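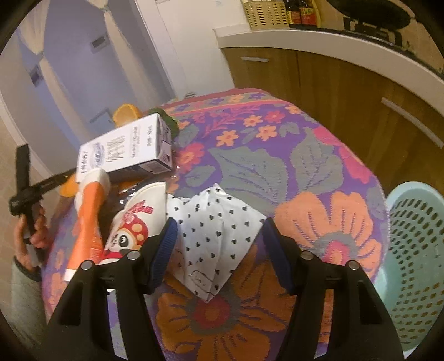
Open day at Naltico: an afternoon of tablecloths and tidying

I'd been meaning to go to one of the Naltico open days for ages, so when Marjatta Koivisto rang and said she had a spare place on 9 March 2019 I said yes before she'd finished the sentence. It's a household place, all kitchens and tables and the everyday bits that pile up on them, and I am exactly the sort of person who will happily look at other people's kitchens for a whole afternoon.

There were six of us in the group, and Ilari Salminen took us round. Coats off, quick coffee (good coffee!), and straight through to the kitchen.

The tablecloth got me first. Deep purple, with enormous orange flowers and big grey-green leaves, and little daisy things scattered in between. My gran would have fought you for it. Marjatta thought it was far too much and said so, quite loudly, but I'd have it on my own table tomorrow. It has a border of tiny orange and purple flowers as well, and it hangs nicely over the rounded edge.

What was on it was just as good. A white carton lying on its side with Chinese characters printed on it, which none of us could read, and a face mask covered in rows of small black hearts, all crumpled up. I've got a drawer at home full of things like that. Sheyla Arboleda, who was standing next to me, said hers was a whole cupboard, and we were friends from then on.

Ilari's talk was about clearing a table, and he went on for 30 minutes without notes. His rule is that you get a basket out before you touch anything. I always start by making piles, and then I have to move the piles, so I took that one to heart.

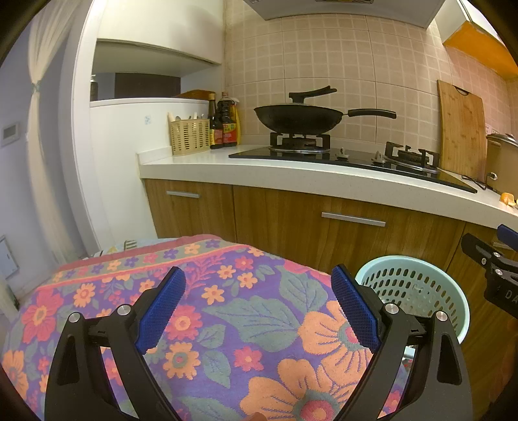

I came very close to asking where the basket was from, the aqua plastic one with the long slots round the sides, as mine at home has lost a handle. I liked the worktop too, white with a faint speckle and a thick curved front edge. Iida wanted to know if speckles hide crumbs. Ilari said they do, a bit too well.

We finished at four with more coffee and a slice of something with cardamom in it. The next open day is in July and Marjatta has already put our names down. Parking is round the back, and it fills up early.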